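Setting Up for Company Without Losing Your Afternoon

Tips for the table, the cloth and the dishes that go on it
By Milovan Mujić

We had people over eleven times last year and I loved every single one of them. I did not love the first three, if I think about it, because I spent those running between the kitchen and the dining room with a serving spoon in my teeth. Since then I've picked up a lot of small tricks, some from my mother-in-law, plenty from readers of this page, and a couple from my own mistakes. October is when the invitations start up again at our house, so now feels like a great time to put them all down in one place.

Start with the cloth, the night before

Get the tablecloth out the evening before and look at it under a good light. You will find a stain. There is always a stain! Finding it at eight in the evening means you can treat it and still have it dry by lunch. Finding it twenty minutes before the doorbell means moving the bread basket on top of it (I've done this, it works fine, but then nobody is allowed to pick up the bread basket).

For candle wax, put an ice cube in a sandwich bag and hold it on the wax until it goes brittle, then flick off what you can with the edge of a spoon. What's left comes up with a warm iron and a paper towel on each side of the cloth. Keep moving to a clean bit of towel. Red candles will leave some color behind, and that needs a dab of rubbing alcohol. Try it on the hem first.

For grease, plain dish soap, undiluted, rubbed in with your thumb and left for half an hour. Wash as usual and don't put it in the dryer until you're sure the spot is gone.

For tea and coffee, cold water from the back of the fabric as soon as you can get to it. If it has already set, soak overnight in oxygen bleach and warm water. I've rescued a cloth that had been sitting in a drawer with a coffee ring since the previous winter, and I was so pleased that I showed it to the mailman.

Iron it on the table

Doğukan Toprak wrote in with this one a while back and it changed my life. Lay a thick bath towel on the table, spread the cloth over it slightly damp, and iron it right there, sliding the towel along as you go. You skip the part where you iron a huge cloth beautifully and then crush it carrying it down the hall. Go easy near the edges, keep the iron moving, and if your table has a finish you care about, use two towels. Steam goes through one.

If you really can't face the iron, hang the cloth over the shower rail while you take a hot shower, then smooth it onto the table with your palms and leave it overnight. Cotton relaxes a lot. Polyester hardly needs it in the first place.

How big a cloth?

Measure the table, then add twice the drop you want. Ten inches of drop is nice for everyday. More than that and it ends up in people's laps, which children find hilarious. For checks and plaids, line one stripe up with the edge of the table before you worry about anything else. A plaid that's a little crooked looks a lot crooked.

If you have a bold cloth, let it do the work and keep the dishes plain. Cream or white on a strong pattern looks fresh and cheerful, and you can pull one color out of the cloth and repeat it in the bowls or napkins. If your dishes are the busy ones, a plain cloth gives them room.

Dishes: fewer kinds, more of each

I used to own a bit of everything. Then Grigoris Triantafyllou, who cooked for a living for a long time and now just cooks for his neighbors, looked in my cupboard and asked why I had five sizes of plate. I couldn't tell him! We now have one dinner plate, one small plate, a deep bowl and a little bowl, and stacks of each. Everything fits inside everything else, and when one breaks the table still looks the same.

Secondhand stores are wonderful for this. Pick a plain color that's easy to match and collect as you go. Slight differences in shade disappear once there's food on them.

Check before you buy:
Run a finger around the rim for chips.
Turn it over and feel the foot. A rough foot will scratch whatever you stack underneath, and your table too.
Tap it gently with a fingernail. A clear ring is good, a dull clunk often means a crack.
Set it on a flat counter and press on the edge. Some old plates rock, and it will drive you nuts at dinner.

Quieting a rough foot

If you already own plates with a scratchy foot, rub it with fine wet-and-dry sandpaper, 600 grit or so, under a trickle of water. A minute per plate. Wear a mask if you ever do it dry, but please just do it wet. Rinse well, and you'll be amazed at how nicely they stack afterward.

Gray marks on light plates

Those pencil-like lines are metal left behind by forks and knives, and they sit on top of the glaze. Make a paste of baking soda and a few drops of water, rub with a soft cloth in little circles, and most will lift. Stubborn ones want a cleanser with oxalic acid in it, gloves on, rinsed very thoroughly. I do the whole stack twice a year with the radio going. It's weirdly satisfying.

Stuck bowls

Two bowls nested tight and refusing to budge? Stand the bottom one in warm water and put a little cold water and ice in the top one. Wait five minutes, then twist, don't pull. A drop of dish soap run around the gap helps too. Use warm water and never boiling, especially on anything old or made of glass.

To stop it happening again, put a paper napkin or a coffee filter between them. Filters are the perfect shape and a pack lasts forever.

The sticky note rehearsal

Before a bigger meal, put every serving dish out empty and stick a note in each one saying what's going in it. Spyros Tomić swears by this and so do I. You find out early that you have four things needing a big bowl and only two big bowls, and there's still time to borrow one. It also means anyone who wanders into the kitchen asking to help can be handed a dish and know just what to do with it.

Set from the middle outward if the table is crowded. Serving bowls first, then plates, then glasses, then the small stuff. If you set the places first you'll always run out of middle.

Warm plates, cold bowls

Plates for a hot dinner go in the oven on its lowest setting for ten minutes, if they're oven safe. No room in the oven? Fill the sink with hot tap water, slide them in, and dry them just before serving. Bowls for salad go in the fridge for half an hour beforehand, and the leaves stay crisp so much longer.

After everybody's gone

Shake the cloth outdoors, look it over, and treat the spots while you still remember what they are. Scrape and stack the plates by size next to the sink before you run any water. Soak anything with egg or cheese in cold water first, as hot water sets it like glue.

Then roll the clean cloth around a cardboard tube when it's dry. Wrapping paper tubes are ideal. It'll come out next time with hardly a crease, and you can write the size on the end of the tube so you aren't unrolling all of them to find the long one.

Next month I'll be on to napkins, and I have a lot to say about napkins, so send me your folding disasters and your favorite stain fixes before then!
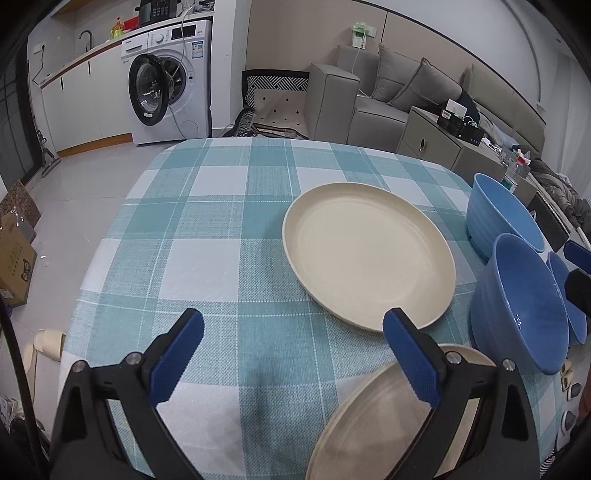
Oh, and one more on tubes: if yours are plain brown cardboard, wrap them in a strip of old cotton sheet first. Cardboard can yellow a pale cloth over a long winter, and an old pillowcase cut down the seam covers a tube nicely.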